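Home Explore Notifications Messages Lists Profile More

May 9, 2023

1/ People ask me every week if a machine can tidy a room yet. I work on this question since March, so I will try to answer carefully in a short thread.

2/ The easy answer is "almost". I do not like this answer. A floor robot can clean a floor, yes. To put away the things which lie on the floor and on the table is a different job, and much harder.

3/ Our test room is called Drallwood. It exists only in simulation. We fill it with odd objects, and the two arms must bring them to order. Every task has 12 versions, and the objects change their places each time.

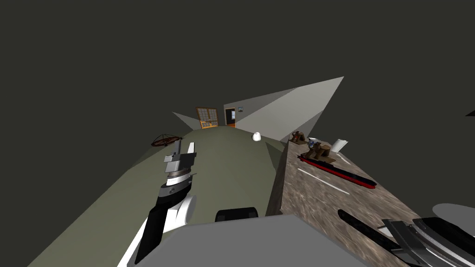 Boresard Institute, Starnberg | Household Automation Group

4/ Look at the table first. A long model ship, black above and red below, and next to it a thin white stick. For a person the stick is nothing. For a gripper, a thin thing flat on a hard surface is one of the worst cases.

5/ Then the two wooden figurines. They are similar in shape, so our software, Magsi, likes to mix them up. If you ask for the one near the white crumpled thing, it must understand "near". A child of 4 does this without thinking.

6/ The ship's wheel lies on the floor, far from the table. Now the robot must also decide in which order it works. We find that planning fails more often than grasping. I did not expect this.

7/ In March we made 1000 runs with easy objects only. The results were good enough that I became too optimistic. After we added cloth and thin objects, I was quiet again for some weeks.

8/ We will make 2000 more runs before summer. My opinion today: sorting boxes in a shop, yes, if somebody is close by. Your living room, not yet. Please keep your broom.

9/ If you have a household object which you think is difficult for a robot, write it in the replies. I collect them for the next version of the room.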